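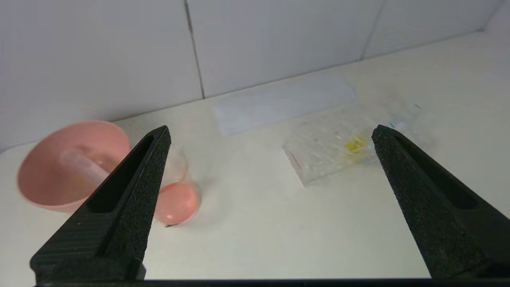 White table and wall panels, Kullthorpe.

Skekari: old rye for small farms
Progress report, second period
Jul 6, 2026

1. Where we are now

In the first report we explained that the autumn sowing was delayed by rain and that we were worried for the plots at Clandach. The rye has come through the winter better than we expected. Of the 20 plots which were sown, 17 are standing and will be harvested this summer. Three plots are lost. Two of them were under water for a large part of the winter, and the third was eaten by deer after the fence was broken. We have not sown these again, as spring sowing would give us a different crop and the comparison would not be fair.

The tallest rye is in Bragança, where the soil is thin but the spring was kind. At Kullthorpe the plants are shorter and very even. At Clandach the height changes a lot from one end of a plot to the other, and we think this is a drainage matter and not a matter of seed. We will dig two test holes after the harvest to see if we are right.

2. Seed collection

The collection has now 38 samples. Most of them came from farm families who kept a little rye for thatching or for animal bedding, and who did not think of it as something special. Several samples arrived in April with no paper at all, only the name of the village on the bag. We wrote to the villages, and for all but one we could find out which farm it was. The last one stays in the collection under "origin not known" until we learn more.

Germination tests were made on every sample. The results are mixed, as one should expect from seed that has been kept in barns. The weak samples will be sown by hand in a small bed at Kullthorpe in the autumn so that we get fresh seed from them. This was not in the original work plan, but the cost is low and we can take it from the line for field materials.

3. Milling and baking

We promised in the application to have test flour from each site by the end of this period. This is done for Bragança and Kullthorpe, with grain from last year. For Clandach it is not done, because the mill which we wanted to use has changed its stones and does not take small lots at the moment. We are looking for another one. If we do not find it before the harvest we will send the Clandach grain to Bragança, and the transport will then cost more than we have written in the budget.

The bread from the Bragança flour had a strong taste and a close crumb. The Kullthorpe flour made a dough that was too soft for a free loaf, and it had to be baked in tins. We believe the grain was stored a little damp.
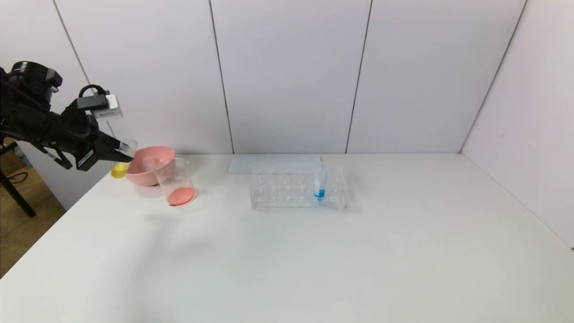 Clandach wrote to us after reading the draft of this report that they do not agree with the word "soft." In their opinion the dough was only given too much water, and a rye with so much bran should rest overnight before one judges it. They ask that the baking test is repeated with the same recipe at all three sites, and that the amount of water is written down each time. We think this is a fair request and we have added it to the plan for the autumn.

4. Money

Spending is a little under the plan. The part for travel is almost not used, as two visits were moved to after the harvest. The part for fencing is used completely, and the repair at Clandach was paid by the farm itself. We ask for your permission to move what remains of the travel money from this period to the milling line. A separate form for this is sent together with the report.

5. Next period

Harvest at Bragança comes first, then Kullthorpe, then Clandach. The sheaves will be kept separate by plot and threshed at each site with the small thresher, which has to travel between the three places. The order of transport is agreed but the insurance is still open.

The farmers' booklet is written up to the chapter on storage. The English text needs correction and the Portuguese translation has not been started. We would like to print after the harvest, so that the yields can be included. Please tell us if the foundation needs its logo on the cover or if the inside page is enough.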